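Wanted: people who fold laundry, and people who say they do

Kitden is looking for 200 households for a study of how clothes get folded and put away at home. We have read plenty of advice on this. Most of it was written by people selling drawer dividers, and we doubt that anyone with a full hamper follows it past the first week. We'd like to find out.

What you do: for 4 weeks, keep a short log each time you fold a load. Note where you did it, when you started and when you quit. Unfinished piles count. Please don't tidy up for our sake — neat logs from the pilot in December were the ones we trusted least.

What you get: a $3 credit at the Lewis Street laundromat for each log sheet. It won't change your life. Neither, we suspect, will any folding method.

Who can apply: adults who handle at least one load a week. Professional organizers may apply, but Ertuğrul Kocabaş will ask you harder questions than he asks everyone else.

We are most interested in beds. Test groups at Plodum and Staneck were given folding tables, and we aren't convinced that tells us much about sweatpants on a fleece blanket.
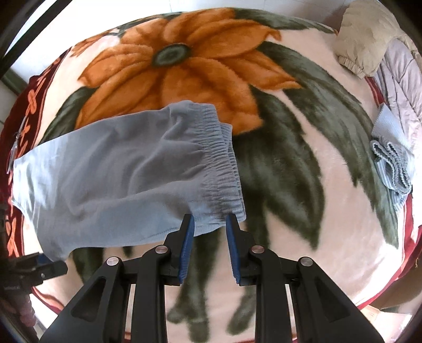 Page 3

Soft waistbands get their own line on the log. If you have a trick for them, write it down, and expect us to question it.

To apply, write to Rhun Sayce, Kitden, P.O. Box 1255, by Fri 9 August. Tell us where your clean clothes are right now.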